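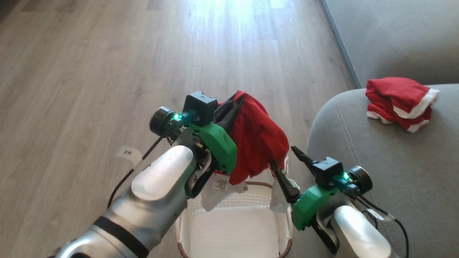
Product review: Lerkora lumbar support cushion

The Lerkora cushion is intended for adults with persistent lower back pain who spend long periods seated. It was assessed by the outpatient pain service at the Limamitz Clinic between February and May. Patients used it at home and at work, alongside their usual treatment.

The cushion has a firm foam core, a washable cover and two adjustable straps. Fitting is simple on office chairs. On deep, soft seats the straps are of little use and the cushion tends to slide down. Bohdana Kuzmenko, senior physiotherapist, found that patients of shorter height often needed the lower strap shortened beyond its last marked position.

Comfort was rated well by those with pain on sitting. Patients with pain on standing or walking reported no clear benefit. The service compared the cushion with the Saleck wedge, a lighter product that is easier to carry but loses its shape sooner.

The cover fastens with a zip that is stiff when new. The printed instructions are clear, although the type is small.

The cushion is suitable for use as an aid to seated comfort. It does not replace assessment or prescribed exercise. Patients with new numbness or weakness in the legs should seek medical advice promptly.

Reviewed by Joscha Brandes, Pain Management Service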